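**To:** Lis users list
**From:** Yufang Cai, Outreach Office, Pronwood
**Date:** 2021-11-15
**Subject:** Re: Open day at the Lesovville workshop – arrangements for visitors

Dear members,

Thank you to all who have replied so far. I am answering Mr. Fagerlund's questions on the list, as several of you have written with the same ones.

> Joar Fagerlund wrote:
>
> Our group attended the September visit and would like to return with new staff. Could you confirm whether the handling demonstration will be repeated, and whether visitors may stand at the bench while the arm is working? Last time, those at the back saw very little. We would also like to know whether the group limit still applies.

The handling demonstration will be repeated. The arm picks up flat pieces one at a time, holds them upright between its two fingers, and places them in a rack. The operator will explain how the grip is set and will take questions between runs. The wrist camera view will be shown on the large screen in Room 115 for the full length of the session, which should address the concern about the back rows.
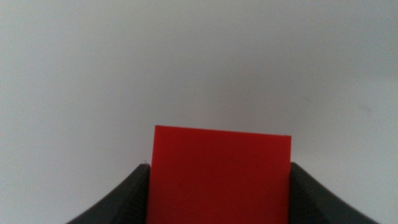 Visitors may stand at the bench during the question periods only. While the arm is running, all guests are asked to remain behind the yellow line. This rule applies to members and staff alike, and the operator will stop the session if it is not followed.

The limit of 12 persons per group remains in force. Room 115 seats 56, and guests who are waiting for their turn are welcome to follow the demonstration from there. Mr. Fagerlund's party has been entered as a single group – please send me the final list of names by reply to my own address, not to the list.

The Tranomard scheduling software will be presented separately in the afternoon. That talk is open to everyone and does not require registration.

Parking is available behind the main building. Those arriving by bus should take Route 71 to the last stop and enter by the side door.

With kind regards,

Yufang Cai
Outreach Office, Pronwood
Lesovville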